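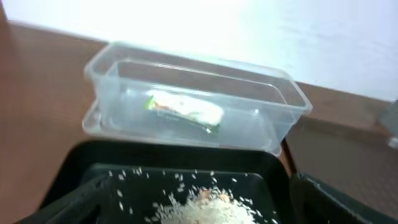 Batby Food Forum > Ingredients and Labeling > Is duck red meat or white meat for menu purposes?

L. Corrigan
Member
Posted in June
I am revising the menu cards for the staff dining room at Zurnthorpe and would welcome guidance on one point. Our cards carry a small mark beside each dish: red meat, poultry, fish or meatless. Duck breast is to be served for the first time this month. Several diners have told us that they avoid red meat, and two of them asked whether duck falls within that description. How do other kitchens handle this?
Liam Corrigan

tridinetti_kitchen
Senior Member
Duck is poultry, and the card should say poultry. The mark describes the kind of animal. A diner who sees a dark, rosy slice on the plate may be surprised, but color is a matter for the server to explain. We have used this rule at Tridinetti for eight years and see no need to change it.

B. Jireš
Moderator
I would ask members to separate two questions. The first is how the bird is classed, and on that the previous reply is correct. The second is what the diner wishes to avoid. Duck breast is dark because the muscle is used for sustained flight and holds more myoglobin, the protein that gives meat its red color. Chicken breast holds far less. A person who avoids red meat for reasons of taste may well object to duck. A person following medical advice should be referred to whoever gave it.
Bořivoj Jireš

mahmoud_catering
Member
I must disagree with the reply from Tridinetti. We serve roughly 3,000 covers a month, and the mark on the card is often the only thing a guest reads. At the Mahmoud counter we print "poultry (dark meat)" for duck and goose. It takes up very little room on the card.

tridinetti_kitchen
Senior Member
By that reasoning chicken thighs should carry the same words, as they are also dark meat. Does your kitchen print them there?

mahmoud_catering
Member
It does not. Guests know what a chicken thigh looks like. I accept that the practice is not fully consistent.

B. Jireš
Moderator
Members are reminded that labels on packaged goods are a separate subject with its own board. Please keep this thread to menu cards.

L. Corrigan
Member
Thank you for the replies. I have put the wording "poultry (dark meat)" to our head chef, who prefers "poultry" alone with a line at the foot of the card — "please ask about any dish." I am inclined to use both for the duck and leave the chicken as it stands. One further question: would members treat ostrich in the same way? It is not on our menu at present, but a supplier has offered it.

tridinetti_kitchen
Senior Member
Poultry, for the reasons already given. I would ask the supplier for the cooking guidance before printing anything, as it is usually sold and served much like beef steak.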